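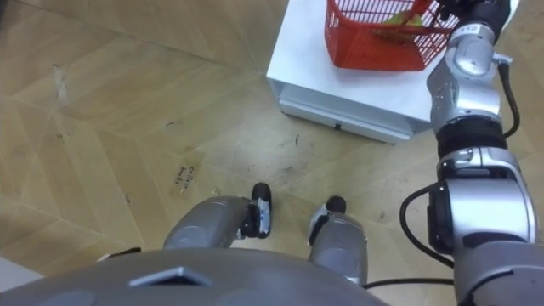

Why Wood Floors Creak
Climholm Museum of Homes, Learning Pages for Ages 7 and Up

Wood comes from trees, and a living tree carries water from its roots to its leaves. After a tree is cut, the boards are dried before they are used in a house. Even dry wood still takes in a little water from the air.

In summer, when the air is often damp, floorboards swell. In winter, heated rooms are dry and the boards shrink. Small gaps may open between them. When a person steps on a loose board, it rubs against its neighbor or against a nail. The rubbing makes the board shake very quickly, and the shaking reaches your ears as a creak.

Floors may be laid in straight rows or in zigzags. One zigzag pattern is called herringbone, after the bones of a fish.

Try it at home: Press 2 dry wooden blocks together and slide one slowly over the other. Listen closely. Then rub a little candle wax on both blocks and repeat the test 3 times.

New words
Swell: to grow larger
Shrink: to grow smaller

Text by Anwara Siriwardena. Classes may visit the Floor Room from September.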